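Chapter 7
Linens, Towels, and the Problem of the Fourth Corner

Laundry gets washed by a machine and dried by another. Folding has stayed a job for whoever is standing nearest the pile, and most of us learned it by watching someone who was in a hurry. The habits we picked up that way are the subject of this chapter.

Consider the housekeeping room at Plindale, a guesthouse with 80 beds. In September, its busiest month, the staff fold 2,000 pieces a week. At home you may fold far fewer and enjoy it just as little. The cloth behaves the same way in both places: it has no shape of its own, it hides its corners, and it likes to take its neighbors along when you lift it.

So every fold begins with a search. Before you can halve a cloth you need a corner, and a corner in a heap looks a lot like any other wrinkle. Pinch what you think is one, pull it clear, and see what follows.
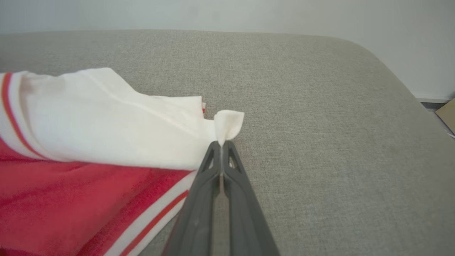 Figure 7.1 A white cloth held at one corner, with a striped red towel beneath it.

Thin cloth and terry should be sorted before you start. Terry is thick and forgiving, and a towel folded badly still looks like a towel. Thin cloth remembers every mistake you made – and shows it to guests.

Section 7.1 covers finding and holding corners. Section 7.2 takes up the long edge, including the Rileso fold, which needs 2 people and some patience between them. Stripes get their own section, 7.3. They are meant as decoration, but a striped border will also tell you at once how crooked your fold is.

Before reading on, fold one hand towel as you normally would. Set it aside and leave it alone until Section 7.4.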